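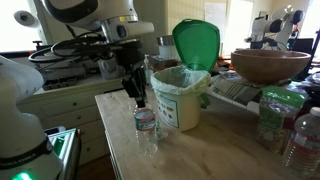
Fitted shelving is sold by the opening, and the opening is almost never square. Walls lean, plaster builds up in the corners, and a shelf cut to a single width will touch at one end and stand off at the other. How much this matters to a customer depends partly on the material. A pale butcher-block top like the one under the water bottle gives a dark gap nothing to hide against, while a painted shelf can be caulked and touched up in the same color as the wall. This report compares two ways of taking measurements for wood shelves in alcoves, and asks which of them leaves less work for the installer.

Print this page | E-mail this page

Measuring and Templating for Fitted Alcove Shelves
Project report, Interior Fitting and Finishing, Drakdale

1. Background

The project was carried out with Tutodari, a shop in Skoltora that sells and installs made-to-order shelving, window seats, and closet interiors. Tutodari measures at the customer's home, cuts in its own shop, and sends an installer with the finished parts. The person who measures is usually not the person who installs, so anything missed on the measuring sheet is found on the day of fitting.

The shop's standard sheet asks for width at the back, width at the front, and depth on each side. The installer then scribes the shelf to the wall with a block plane or a belt sander. Scribing on site takes time and makes dust, and on a prefinished shelf it exposes a raw edge that has to be sealed again before the shelf goes in.

The alternative is a template. Strips of thin hardboard are laid in the opening, pushed against each wall, and fixed together with hot glue. The resulting shape goes back to the shop and the shelf is cut from it. Some installers in the trade use templates for every job. Tutodari had used them only for bay windows.

2. Openings

All measurements were taken in Hamada, an apartment building where Tutodari had a contract for living room shelving. The building has masonry walls with plaster over them, and the alcoves sit on either side of a chimney breast. A total of 38 openings were included. Openings with pipes or electrical boxes in the shelf line were left out, as they need a notch whichever method is used.

Each opening was measured with a tape according to the standard sheet and then templated at the same height. Half of the shelves were cut from the sheet and half from the template. Left and right alcoves were alternated between methods so that neither method got all of the worse corners. The chimney side was often straighter than the outside wall.

3. Procedure

Tape widths were taken as inside measurements. On the standard sheet the tape is bent into the corner and the reading is estimated at the bend, and this was kept as the shop does it. A pair of sliding sticks would have given a cleaner reading, but the purpose was to compare the shop's present practice with the template, so the tape was used throughout.

Templates were made on a level batten clamped across the opening. The strips were marked for front, top face, and apartment number before they were lifted out. Long templates tended to twist when carried, and a diagonal brace was added to the design after the first group. Templates made before the change were checked against the opening again and remade where they had moved.

Shelves were cut full and dry-fitted before any trimming. The gap at each end was checked with feeler gauges at the front, at the middle, and at the back. A gap of 2 mm or less was accepted, on the basis that the shop's silicone bead covers it. Anything wider, or any shelf that would not go in, was recorded as needing correction.

4. Results

Templated shelves needed less correction. Most went in on the first try, and where trimming was needed it was usually limited to the back corner, where plaster is thickest and the hardboard strip rides up on it. Shelves cut from the tape sheet were generally right at the front edge and wrong somewhere behind it. The sheet records straight lines between the points measured, and many of the walls had a belly between those points.

Depth made a clear difference. On shallow shelves the two methods were close, and an installer with a plane could bring a taped shelf into line quickly. On the deepest shelves, at 24 inches, the side wall had more room to wander and the taped shelves fitted poorly.

Templating took longer at the measuring stage — roughly twice as long per opening once the glue had set. Part of this time comes back during installation. It does not come back to the same person, and the shop's current pay arrangement gives the measurer no credit for it.

5. Limitations

All openings were in one building of one construction type. Drywall over studs is flatter than old plaster, and the advantage of a template would probably be smaller there. The installer knew which method each shelf had been cut by. Wood movement was not considered; the shelves were measured soon after cutting, and nothing is known about the gaps after a heating season.

6. Recommendation

Tutodari should template deep shelves and window seats in plastered buildings and keep the tape sheet for shallow ones. The sheet should gain a middle width and a box for wall type. If the tape sheet is kept for any prefinished work, the measurer should also hold a straightedge to each side wall and write down the largest hollow — this adds very little to the visit and warns the installer to bring edge sealer.

Last updated: May

Contact | Copyright Drakdale | Back to top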